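Applications close 9/28/26. Please read the whole page before you write in, especially the part about photos!

# Call for participants: the Sullach Desk Study

Do you work, study, draw, solder, game or pay the bills at a desk at home? Do you know exactly which plug belongs to which cord, or have you given up? Either way, we would love to hear from you. Brestico is looking for 20 people who will let us follow the life of their desk for 5 weeks: what sits on it, what sits next to it, what hangs down behind it, and what happens when they try to put it in order. 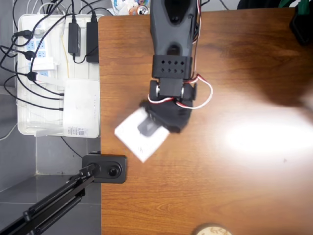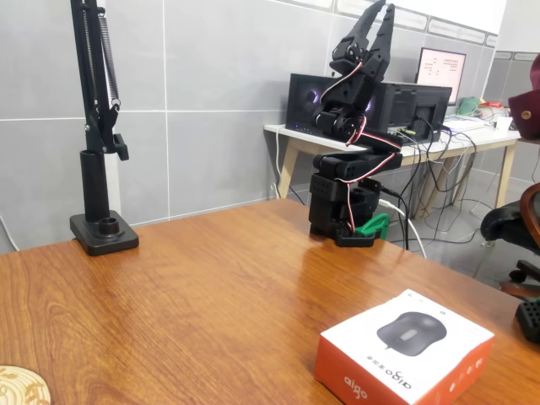
## What we want to find out

We make small guides for people who live and work in the same few rooms. Our last one was on kitchen drawers, and it was a joy to put together, because people sent us so much good detail. Desks are next. We've been wanting to do desks for ages!

The Sullach Desk Study is about the ordinary stuff. A power strip in a plastic tray beside the desk. A router lying next to it. A computer on one table and the work surface on another, with cables running down to the floor. A boxed mouse, a coaster, a lamp arm clamped to the edge. Most advice on tidy desks starts from an empty white room with one laptop in it, and we don't know many people who live like that. We want advice that starts from a desk with things plugged in.

The questions we're carrying around at the moment:

- Where do power strips end up, and who decided?
- Do people label cords, and if so with what? (Tape, tags, paint pen, bread clips. We've heard a few already and want more.)
- What gets parked on the desk for a day and stays for a season?
- Which tidying changes are still in place at the end, and which ones quietly go away?
- What do clamps do for a small desk? Lamp arms, cup holders, headphone hooks, all of it.

If you have strong feelings about any of these, that's a very good sign.

## What you'll do

The study runs from the second half of fall into December. Here's how the weeks go.

**Week one: leave it alone.** Really, leave it alone. You take a photo of your desk at the end of each working day and write a line or two to go with it. We want to see the desk as it lives now, crumbs and all. Please don't clean up for us first. It's so tempting, and it makes that week's notes useless.

**Week two: unplug and trace.** You pick a quiet hour, shut everything down properly, and work out what each cord does. You'll get a sheet to fill in, with a line for each cord: what it powers, how long it is, whether you still need it. Plenty of people on our test round found a charger for something they no longer own, and one found that her desk lamp had been sharing an outlet with an old answering machine. Write it all down, including the cords you can't identify. There's a column for those.

**Week three: set it up again.** You choose how. We'll mail you the Trindska kit, a box of plain bits and pieces: a tray, hook-and-loop ties, blank tags, a strip of felt, a clamp-on hook. Use all of it, some of it or none of it. If the tray works better as a place for pens, put pens in it and tell us so.

**Week four: live with it.** Daily photos again, with a line or two each. Nothing else to do. Swap things back if they bother you, and note the day you did it.

**Week five: talk.** You'll have one long call with a member of our team, with your photos on the screen between us. These calls are the best part of the job and we look forward to them enormously. After that there's a short closing form, and you're done.

Most days this takes a few minutes. Weeks two and three ask for a longer sitting, so it helps to have an afternoon you can give to it.

## Who can take part

You should:

- be 21 or older
- have a desk or table at home that you use on most working days
- have at least one power strip in use at or near it
- be able to take photos with a phone and upload them
- be free for the full run, including the call in December

You don't need a big desk, a new desk or a desk with drawers. A door on two trestles is a desk. Half of a dining table is a desk if that's where you work. Two surfaces with a chair in between count as one setup, and we'd be happy to have several of those in the group.

We're hoping for a good mix of rooms. Tiled floors and carpet behave very differently when you try to run a cord across them, and so do walls: tape that holds on a painted wall may come straight off tile. If your floor or wall is a bit unusual, mention it!

Hobby desks are very welcome. If you build, repair, sew, record or grow things at your desk, your cords and tools and half-open boxes are exactly what we'd like to learn from.

Shared desks are fine too, as long as everyone who uses the desk agrees to the photos.

## Who this isn't right for

Please sit this round out if you're moving during the study, if your wiring is being worked on, or if the desk belongs to an employer who doesn't allow photos. Write to us anyway and we'll put you on the list for the next round.

If you have cords or outlets that run hot, spark or smell, don't wait for a study. Stop using them and get an electrician in. We can't give electrical advice and nothing in the kit is meant to fix a fault.

## What you get

- $27 for each hour of logged time, including the call and the forms
- the Trindska kit, yours to keep
- a printed copy of the finished guide, with your first name in the thanks if you want it there
- your own photos back as one set, in order, which people on the test round liked much more than we'd guessed

Payment goes out at two points, once after week three and once after the call. If you have to drop out, you're still paid for the hours you logged up to then. Just tell us, you don't need to give a reason.

## About the photos

We ask for the same view every day if you can manage it. Pick a spot, stand there, take the picture. A second photo of whatever sits beside or below the desk is a big help, since that's where trays and adapters tend to collect. Blurry is fine. Messy is fine. A glare spot on the wood from the window is fine.

Before you upload, please look for:

- anything with an account number or an address on it
- the label on your router, which often has the network name and password printed on it, or a code that can be scanned
- whatever is open on your monitor
- faces, yours included

Cover them with a scrap of paper before you take the shot or blur them afterward. Our team checks each upload as well, and anything we miss gets blurred as soon as you tell us. No photo goes into the guide without a separate yes from you, photo by photo.

Photos and notes are stored by Brestico for the length of the study and deleted once the guide is printed, apart from the ones you've agreed we can use.

## A few things people have asked

**Can I buy a new desk in the middle of it?** We'd rather you waited until after the call. A new chair is okay. A new lamp is okay and we'll want to know where you clamped it.

**What if I hate the kit?** Wonderful, say so in your notes. On the test round the felt strip got some very frank comments and the one in the box now is wider.

**I have cables that can't be moved. Can I still join?** Yes. Mark them on the sheet as fixed and work around them. Almost every room has some.

**Do I have to live near Hailu?** No. Our workroom is there and you're welcome to come in for the final talk in person if it's an easy trip, but the whole study can be done from home.

**My desk is already tidy. Do you want me?** Yes please! We need a few tidy ones. Tell us how long it's been that way and what you do to keep it so.

**Do boxes count as clutter?** You tell us. Some people keep the box a mouse or a keyboard came in for years, and we'd love to know where they keep it.

## How to apply

Send a message through the contact form on the Brestico website and put "Sullach" in the subject line. Include:

1. Your first name and the best way to reach you.
2. One photo of your desk as it is right now. Don't move anything.
3. A few sentences on what you use the desk for.
4. The thing about it that annoys you most.
5. The thing about it that you'd never change.

That's all, no résumé and no cover letter. Short answers are great, and so are long ones if you get carried away describing your cord drawer.

Everyone who writes in gets a reply, including those we can't fit into this group. If you're picked, we'll send a consent form, the week one instructions and a mailing form for the kit. Please return the consent form before you upload anything else.

If the contact form gives you trouble with a large photo, send the text first and we'll reply with an upload link. And if you have a friend whose desk you think about more than your own, pass this page along to them.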